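Floor-standing toilet

A floor-standing toilet is a flush toilet whose bowl rests directly on the finished floor and carries the weight of the user through its own base. It differs from a wall-hung toilet, which is bolted to a steel carrier inside the wall and leaves the floor beneath it clear. Floor-standing models are the most common type in homes in many countries and are usually cheaper to buy and easier to replace.

Construction

The bowl is normally made of vitreous china, a clay body covered with a glassy glaze and fired in a kiln. Liquid clay, called slip, is poured into plaster molds, which draw water out of it and leave a firm shell. The parts are joined while still damp, dried, sprayed with glaze and fired. Clay shrinks during drying and firing, so the molds are made larger than the finished piece.

White is by far the usual color. Colored glazes were popular in the middle of the twentieth century and are still made in small numbers, mostly to match older bathrooms.

The base contains or conceals the trapway, a curved passage that holds a standing pool of water and keeps sewer gas out of the room. In an exposed-trapway toilet the curve can be seen from the side. In a skirted toilet it is hidden behind a smooth outer wall – easier to wipe down, but sometimes harder to bolt in place.

Main types

Two-piece. The tank and bowl are separate castings, joined by bolts and a thick rubber gasket. Each part can be carried alone, and a cracked tank can be replaced without removing the bowl if a matching part is still sold.

One-piece. Tank and bowl are cast together. There is no seam to clean or gasket to leak, but the unit is heavier and often needs two people to lift. The Gramen one-piece, a low model with a skirted base, weighs 147 pounds in its crate.

Back-to-wall. The bowl stands on the floor with its rear edge flush against the wall or a false panel. The tank is hidden behind the panel, and only the flush plate shows.

Tankless. Water comes straight from the supply line through a flush valve, or is moved by an electric pump. Models with a pump need a power outlet near the bowl.

Rough-in and outlet

The rough-in is the distance from the finished wall to the center of the floor drain. It is measured before a toilet is bought, as a bowl made for one distance may not fit another. Where the drain is slightly out of place, an offset flange can sometimes make up the difference.

Most floor-standing toilets in North America discharge downward through the floor. In other regions many discharge horizontally through the wall behind the bowl. A horizontal outlet can often be turned downward with a curved connector.

Installation

The drain ends in a flange fixed to the floor. Two closet bolts stand up from it and pass through holes in the base of the bowl. A ring of wax or rubber is placed over the flange, and the bowl is lowered straight down so that its weight presses the ring into a seal. A wax ring should not be used twice.

The nuts are tightened a little at a time on alternate sides. Overtightening can crack the china, and plastic shims are used where the floor is uneven. The tank, if separate, is then attached, followed by the supply line and the seat. Some installers run a bead of caulk around the base and leave a short gap at the back, so that a leak under the bowl will show.

Common faults

A bowl that rocks usually has loose bolts or an uneven floor under it. Water at the base after flushing points to a failed seal. A tank that keeps running most often has a worn flapper or a fill valve set too high. Fine gray lines inside the bowl are usually metal marks from tools or brushes, and can be removed with a mild abrasive.

Sale and display

Floor-standing toilets are easy to show to buyers, as they stay upright without a wall or frame. The bathroom dealer Ekunetti, in Ferisdale, opened a display room in July with 32 floor-standing models, 5 of them connected to water for flushing demonstrations. Its catalog, dated 23 December 2019, sorts them by rough-in and gives the style of the bowl second. Units on display are often left unbolted. They may be set close together, with boxes and loose fittings kept nearby.

White toilet units on a gray, marble-like floor, near a large white surface with a person working over it.
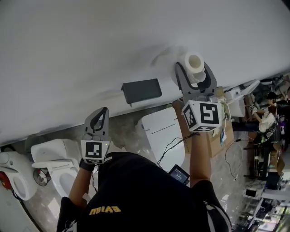
See also

Bidet
Closet flange
Flushometer
Wall-hung toilet
Wax ring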